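2月 水曜
パフ穀物の吸湿と破断音 続き

前回からの持ち越しは次のとおり。恒湿容器の平衡待ち、破断試験機の治具交換、浸漬試験の液温の決め方。このうち治具は朝のうちに片付いた。残りは下に書く。

試料
Sachdevaのコーンパフ、ロット331。外袋のまま低温庫に置いていたものを前日に室温へ戻し、今朝開封した。袋の底に微粉が多い。輸送中の摩耗か充填時のものか区別できないので、目開き2 mmの篩で落とし、落ちた分の質量だけ記録して捨てた。篩上をさらに目視で選別し、割れているもの、二個が癒着しているもの、表面に焦げのあるものを除いた。選別の基準は前のロットと同じ紙を使っているが、「軽い焦げ」の扱いが人によって違う。今回は、裏返しても色が見えるものは除く、とした。次に基準の紙を刷るときはこの文にする。

対照は同じSachdevaの無糖品。糖衣のある品と比べると吸湿の初期が速く、後半は逆転する。これは前回の曲線でも見えていたが、点が足りず交点の位置が決まらなかった。今日の主目的はそこを埋めること。

恒湿容器
飽和塩は塩化リチウム、塩化マグネシウム、臭化ナトリウム、塩化ナトリウム、塩化カリウム。塩化リチウムの容器だけ結晶の残りが少なくなっていたので足した。足した直後は発熱で容器内の温度が上がるため、この容器の試料は一晩遅らせて入れる。Storineの湿度ロガーは各容器に一本ずつ。塩化ナトリウムの容器に入れたロガーの読みが高めに出ており、隣の容器のものと入れ替えたところ高めの読みも一緒に移動したので、容器側の問題はないと判断。該当のロガーには赤いテープを貼った。校正に出すまでこの個体の読みは補正なしで記録し、解析で引く。現場で引くと、あとで二重に引く人が出る。

試料皿はアルミの浅いもの。一層に並べ、重ねない。前回、重ねた皿の下側だけ平衡が遅れた疑いがあり、同じ容器の中で質量のばらつきが大きかった。一層にすると容器あたりの試料数が減るが、そちらを取る。

秤量は容器から出して蓋付きの秤量瓶に移し、蓋をした状態で読む。蓋を開けたまま読むと低湿度側の試料は読んでいる間に増えていく。天秤の表示が落ち着かないのを空調のせいにしていた時期があるが、試料が吸っていただけだった。秤量瓶は前の日から乾燥器に入れておく。

吸湿曲線のあてはめ
GAB式であてはめ。水分は乾物基準。乾物質量は真空乾燥で求めたものを使い、通常の送風乾燥の値は使わない。糖衣品は送風乾燥で糖がわずかに褐変し、水分以外の減量が入る。色を見れば分かる程度に変わっている。

単分子層の水分量は無糖品のほうが高く出た。糖衣の分だけデンプンの割合が下がるので方向は合っている。ただし糖衣品は高湿度側で糖が溶けはじめ、GAB式の前提から外れる。塩化カリウムの点を入れるか外すかでパラメータが動く。両方の結果を残し、報告では外したほうを使う。外した理由は表の脚注に書く。グラフには外した点も白抜きで載せること。

交点は臭化ナトリウムと塩化ナトリウムの間に入った。この間を埋める塩がもう一種類ほしい。亜硝酸ナトリウムは食品試料の横に置きたくないので使わない。ヨウ化カリウムを検討。古い瓶のものは黄色くなっているため新しく買う。

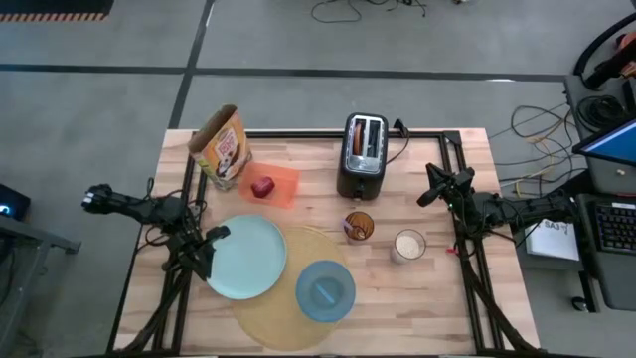 塩が届くまでの間に、ガラス転移のほうを先に進める。DSCの空きは午後の遅い時間しかなく、パンの密封だけ先にやっておいた。パフは嵩があるので粉砕しないと入らないが、粉砕すると比表面積が変わり、詰めている間に吸う。乾燥窒素を流したグローブバッグの中で詰めた。手袋越しの作業で一個あたりの時間がかかり、密封不良が二個。密封不良は質量の変化で見つかるので、測定前後の秤量は省かない。

デンプンの転移は幅が広く、ベースラインの取り方で中点が動く。Suvumの解析ソフトは自動で接線を引くが、引く範囲が毎回少しずつ違う。範囲を手で固定し、その値を測定ファイルの注記欄に書き込むことにした。過去のデータは範囲が残っていないので、比較が必要な分だけ引き直す。糖衣品では低温側にもう一つ段差が見え、糖の層の転移と考えている。糖衣だけを削って測ると同じ位置に出るはず。削る作業は未着手。

破断試験
ロードセルは300 N。パフ一個の圧縮には容量が大きすぎ、前回の一個ずつの試験では分解能が足りなかった。小さいロードセルは別の課題に貸し出していて戻らない。そこで円筒容器に試料を充填し、層ごと圧縮する方式に変えた。荷重の範囲はこちらのほうが300 Nの器に合う。一個ずつの破断点は取れなくなるが、層の圧縮曲線の細かい上下の数と振幅は取れる。音との対応を見るにはそれで足りる。

充填の仕方で結果が変わる。漏斗から自由落下で入れ、すりきりにし、叩かない。叩くと嵩密度が上がり、最初の立ち上がりが急になる。自由落下でも落下高さで変わるので、漏斗の下端を容器の縁に合わせ、支持台に印をつけた。印は油性ペンなので、台を拭くときアルコールを使わないこと。

プランジャの径は容器の内径よりわずかに小さい。隙間に破片が入ると側面の摩擦が荷重に乗る。毎回エアで吹いてから拭く。吹いただけの回と拭いた回を比べたところ、吹いただけのほうは後半の荷重が高く、ばらつきも大きかった。午前中の最初の系列は吹いただけなので採用しない。ファイル名の末尾にxをつけて残してある。

荷重曲線の細かい上下は、サンプリング速度を上げると数が増える。物理的な破断が増えたわけではなく、これまで一つにまとめて拾っていたものが分かれる。過去の値と比べる必要があるので、高速で取って、解析のときに古い速度に間引いたものも出す。間引きの前に低域通過フィルタを入れるかどうかで議論になったが、過去のデータには入っていないので、比較用には入れない。報告用の新しい指標には入れる。

湿度との関係は、低湿度側の三点ではほぼ横ばい、臭化ナトリウムから上で落ちる。振幅のほうが先に落ち、数が遅れて減る。触って湿気ていると分かるのは数が減ってからで、振幅だけ落ちた段階では指ではよく分からない。官能のほうでこの段階をどう言葉にしているかは、別紙の用語表を見てもらうしかない。

音
マイクは圧縮容器の側方に固定。試験機のモーター音が低域にかぶる。空走で録った音のスペクトルを引く方法と、高域だけを使う方法を両方試した。前者はモーターの負荷が変わると音も変わり、引き残しが出る。高域だけのほうが安定。カットオフはモーターの倍音が消えるところに置いた。

部屋の冷凍庫のコンプレッサが入ると全帯域で持ち上がる。測定中だけ冷凍庫の電源を落とすのは前にやって戻し忘れがあったので禁止。コンプレッサが止まっている間に測る。待つことになるが、間の時間で次の容器を充填すると今度はその試料が吸う。充填は直前に行うこと。

Kidus Shiferawから、音の事象数と荷重の事象数を時刻で突き合わせる処理をもらった。両方の記録の時刻がずれていて、そのままでは合わない。開始時に金属棒で容器を一度叩き、双方にできる鋭い立ち上がりで合わせる。叩くと充填が変わるので、叩くのは容器ではなく台のほう。台でも荷重側に十分出る。合わせたあとの対応率は、低湿度側で高く、高湿度側で下がる。高湿度側では荷重に上下があっても音が出ていない。柔らかく潰れている分と考えると矛盾はない。

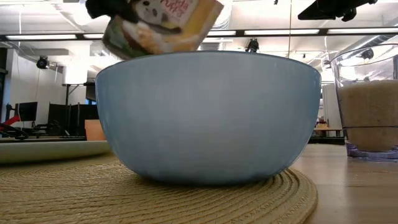 第2巻 13ページ

浸漬試験
液はPlarlowの脱脂粉乳を還元したものと、水。牛乳そのものを使わないのは、銘柄と開封後の日数で脂肪球の状態が変わり、日をまたいだ比較ができないため。粉乳は溶かしてから冷蔵で一晩置く。溶かした直後は泡が残り、表面の試料に泡がついて浮き方が変わる。

試料をステンレスの網かごに入れ、かごごと沈め、決めた時間で引き上げ、網を傾けて液を切り、秤量する。切る時間が吸液量に効く。短いと表面の液が残り、長いと中の液が抜けてくる。時間を振って質量の減り方を見ると、はじめ速く、途中から緩くなる。折れ曲がりのすぐ後を切り時間とした。ストップウォッチは一人が読み、もう一人がかごを扱う。一人でやった回は切り時間が伸びる方向に偏っている。

沈める順序も揃える。先に器に試料を入れて液を注ぐのと、液に試料を落とすのとでは、上側の試料の濡れ方が違う。実際の食べ方は人による。この試験では全部沈めるので順序の影響は小さいが、器での再現試験をする場合は手順書に順序を書かないと比較にならない。液を先にすると浮いた上の層が長く乾いたまま残り、食感の低下が二段になる。後から注ぐと液の当たった場所だけ先に落ちる。どちらも平均を取ると情報が消えるので、採取する位置を上層と下層で分けること。

吸液の初期は時間の平方根に乗る。糖衣品はその前に立ち上がりの遅れがあり、糖の層が溶けるまでの時間と見ている。水では遅れが短く、還元乳では長い。粘度の差だけで説明すると少し足りない。表面張力は還元乳のほうが低いはずで、毛管の駆動力も下がる。接触角は測っていない。パフの表面は凹凸が大きく、液滴法では値が決まらない。圧縮して平らにした錠剤で測る案はあるが、表面が別物になるので保留。

空隙率は画像から出した値と、細粒の砂で置換した嵩体積から出した値が合わない。画像は断面のどこを切ったかで変わり、砂は表面に開いた孔に少し入る。どちらが正しいという話にはならず、平方根則の係数を比べるときはどちらか一方で通す。置換法で通す。砂は使う前に篩い直す。パフの破片が混ざると充填が変わる。

液温
冷蔵の温度で始めても、かごと試料が室温なので沈めた直後に上がる。液量を増やして上がり幅を小さくした。保冷槽に容器を浸けたまま行い、温度計は液面のすぐ下と底の近くに一本ずつ。攪拌はしない。攪拌すると糖衣の溶出が速くなる。その結果、糖衣品では底に糖の濃い層ができて、底側の温度計に白い膜がつく。毎回拭くこと。

液の使い回しはしない。糖衣品のあとの液に無糖品を入れた系列が一つあり、これは不採用。ノートの順序どおりに読むと普通の系列に見えるため、表の行を線で消した。

浸漬後の圧縮
引き上げた試料をそのまま同じ円筒容器で圧縮。音はほぼ出ない。荷重の立ち上がりが遅く、最後に液が絞り出されて荷重が抜ける。プランジャの周りから液が上がるので、ロードセルの下に受け皿を挟んだ。受け皿を入れたら風袋を取り直すこと。一回忘れた。差は受け皿の質量そのものなので計算で戻せるが、戻した旨を注記欄に書いてある。

短時間浸漬では、外側だけ濡れて芯が残っている試料がある。一個ずつ割って見ると芯の乾いた部分が白く、濡れた部分がやや透けている。境目は割と鋭い。食用色素で見やすくする方法は、色素が液より遅れて進むため境目の位置が内側にずれず、外側に出る。透け方で見たほうがよい。切断面の撮影は切ってすぐ行う。置くと水が芯に回る。

今日決めたこと
圧縮は層圧縮で統一。拭き取りは毎回。音は高域のみ。GABの報告値は塩化カリウム抜き。浸漬は新しい液で二人作業。

未決
糖衣だけの試料の作り方。刃で削ると粉になり、下のデンプンが混ざる。コーティング前の生地と同じ糖液をSachdevaに依頼して、ガラス板に塗って乾かすほうが早いかもしれない。依頼文は下書きまで。乾燥条件が工程と違うと結晶化の程度が変わるので、工程の温度も聞く。答えてもらえるかは不明。

ロガーの校正。Storineに出すと戻るまで一本足りない。塩化リチウムの容器は湿度が安定しているので、そこのロガーを回すか。

Suvumのソフトの更新通知が出ている。測定の途中なので入れない。

片付け
圧縮後の破片は掃除機で吸わず刷毛で集める。掃除機の排気でデシケーターの周りに粉が飛ぶ。使った網かごは温水で流し、乾燥器へ。網目に糖が残ると次の風袋が重くなる。洗剤を使った場合は水だけの浸漬で泡が出ないか確認してから戻す。

塩化リチウムの容器に試料を入れるのは明日の朝。皿は番号順に棚の上段に置いた。ヨウ化カリウムの発注書は引き出しの中、署名待ち。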